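4. Fitting the processor

Unplug at the wall first. Lay the Grulley case flat, side panel off. Screws in a cup, they roll.

4.1 Touch bare metal before handling anything. 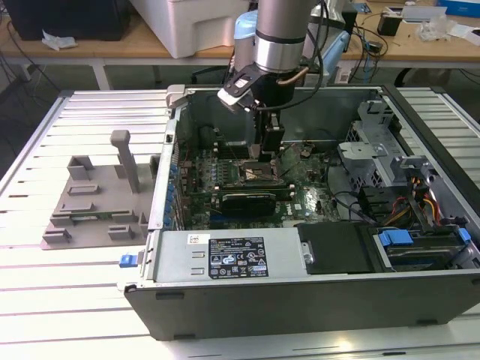

4.2 Lift the socket lever all the way, then the metal frame. Don't touch the contacts. Not even to blow dust of them.

4.3 Hold the chip by its edges only. Leave it in its holder till you need it.

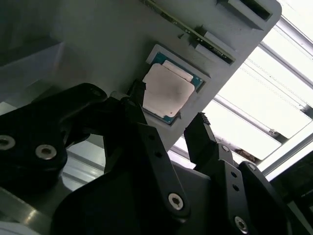 4.4 Line up the corner marks, lower straight down, let go. No pushing. Frame down, lever down (stiff is normal).

CAUTION: old paste must come off before the Zindby cooler goes on. Lint-free cloth, bit of cleaner, wait 60 seconds to dry. 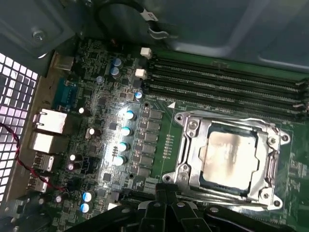
Fig. 3. Chip in socket, old paste still on teh lid.

4.5 New paste, pea-sized blob. Go to section 5.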